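Search this diary
Enter a word or date

6th February

Slept badly and got up before the alarm. The Drinham bus was 7 minutes late and full, so I stood the whole way. Bought onions, stamps and a new bulb for the hall.

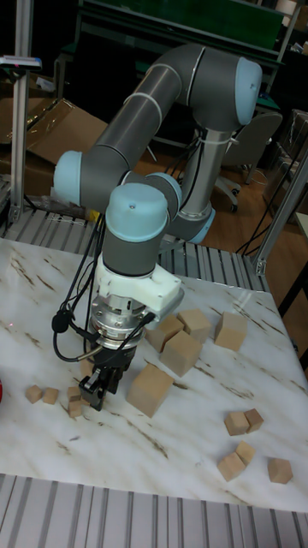 Wooden cubes on the white tabletop.

Rain all afternoon. I made soup and finished the library book, which I didn't like much. Still haven't called about the gutter. Bed at ten.

Recent entries
Walk to Farholm
Seed order, 26 packets
The gutter again

Last updated 6 hours ago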